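Tellerständer aus der Holzwerkstatt: Kurs in Leramau geht in die nächste Runde

Leramau, 2020-02-12. Im Werkraum des Nachbarschaftshauses Pronville werden wieder Tellerständer gebaut. Der Kurs, der im November zum ersten Mal stattfand, war damals nach kurzer Zeit ausgebucht. Das Haus bietet ihn deshalb erneut an, diesmal an drei Abenden. Die Leitung hat wie beim ersten Mal der Tischler Achilleas Economou übernommen.

Gebaut wird ein einfaches Modell aus Holz: eine lange Grundleiste, in die eine Reihe runder Stäbe eingesetzt wird. Zwischen den Stäben stehen die Teller zum Abtropfen. Am ersten Abend wird die Leiste zugeschnitten und gebohrt, am zweiten werden die Stäbe eingeleimt. Der letzte Termin ist für das Schleifen und die Oberfläche vorgesehen. Wer möchte, kann sein Stück dunkel beizen.

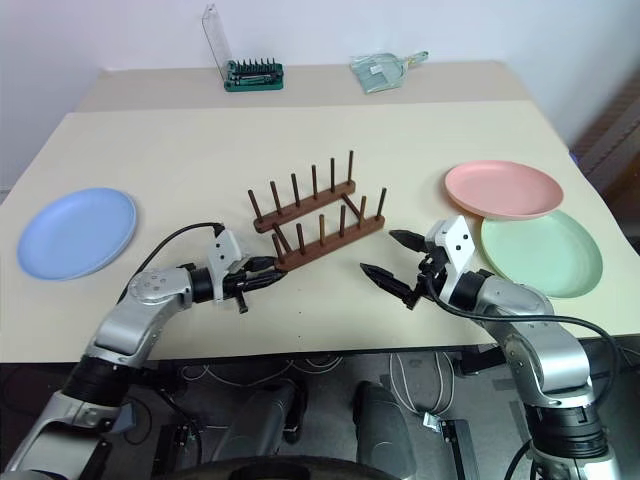 Schwierig sei vor allem das Bohren, sagt Economou. »Wenn das Loch nicht gerade sitzt, steht der Stab schief, und dann passt der Teller nicht mehr dazwischen.« Beim ersten Kurs hätten einige Teilnehmer ihre Leiste ein zweites Mal anfangen müssen. Er rät dazu, von zu Hause einen Teller mitzubringen und den Abstand daran auszumessen. Flache Kunststoffteller kämen mit einem engeren Abstand aus, für tiefe Teller müsse man mehr Platz lassen.

Holz und Leim stellt die Eisenwarenhandlung Stöckli. Werkzeug ist im Werkraum vorhanden, eigene Bohrer und Schraubendreher dürfen aber mitgebracht werden. Die Teilnehmer werden gebeten, ihren Arbeitsplatz am Ende des Abends selbst auszufegen, der Raum wird vormittags von der Nähgruppe genutzt.

Die fertigen Ständer nehmen die Teilnehmer mit nach Hause. Zwei Stücke aus dem ersten Kurs bleiben im Haus und sollen in die Teeküche kommen, wo das Geschirr bisher auf einem Handtuch trocknet.

Anmeldungen nimmt das Büro des Nachbarschaftshauses entgegen. Vorkenntnisse werden nicht verlangt, Jugendliche können in Begleitung eines Erwachsenen teilnehmen.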